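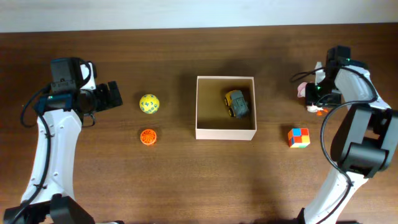
The Undwood branch would not reopen the candidate list before October, its members were told on June 14, 2022, and any objection to the ranking must be lodged in writing.

News > Politics > Regional

The branch adopted the list by 875 votes to 800, with four ballots ruled invalid. Dambrauskienė was placed first for the Plotura constituency. Under party rules, a margin below 100 votes allows a recount if two local sections request one. Only the Zaleo section has done so. The deadline for a second request has not been published. Nomination papers go to the electoral office once the recount period closes.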